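Let the tenants see the water bill

When I moved to this city, I rented a room in a building with 40 apartments and one water meter. Each month the owner divided the bill equally and added it to the rent. I never saw the bill itself. I think this is a bad custom, and it should end.

People who defend it say that separate meters are expensive. This is true in old buildings. But showing a bill costs nothing. A sheet of paper by the mailboxes is enough. 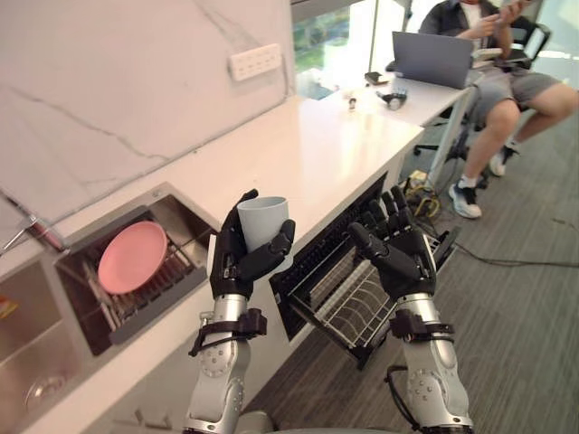
In my second building, on Pavliuk Street, the manager did exactly this. In April the sheet showed that our use had jumped, and within 2 days a neighbor found a pipe leaking behind the boiler. In the first building such a leak could run for a year, and all of us would pay for it quietly.

I also hear that tenants will quarrel if they see the numbers. Maybe some will. In my experience they quarrel more when they must guess, and the family with small children is always the first to be blamed.

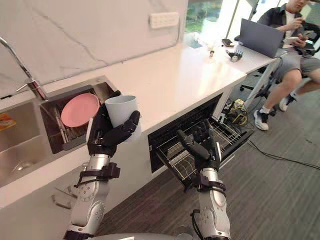
Melaniia Stasiv
Guest columnist

The city council could solve this with one short rule: whoever charges tenants for water must show them the full bill, every month, and keep the old ones for two years. Small owners will complain about the work – I understand them, my uncle is one. He already keeps these papers in a drawer. I ask only that he open it.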